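Gustel Opens Plosance Test Cell to Visitors

PLOSANCE, 22 July 2026 – Gustel will hold an open day at its Plosance site in October, with live runs of the Mirker handling program. Places are limited to 200, in groups of 11. The task on show is small-item pick and place: a capped bottle, paper cups and a white table with tape markers.

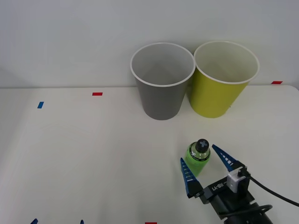
Esteban, the program's integration partner, said visitors would learn more from missed grasps than from clean ones, and asked that failed runs stay on the schedule.

Gustel has agreed. Each session lasts 20 minutes and covers approach, grasp and release. Operators will reset the table between runs and take questions at that point.

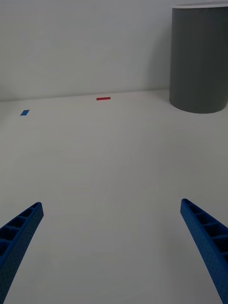

Wrist camera views will be shown on a monitor next to the cell – the same views used for tuning. A log of 368 earlier runs will be available on site. Registration is through the Gustel front desk in Plosance.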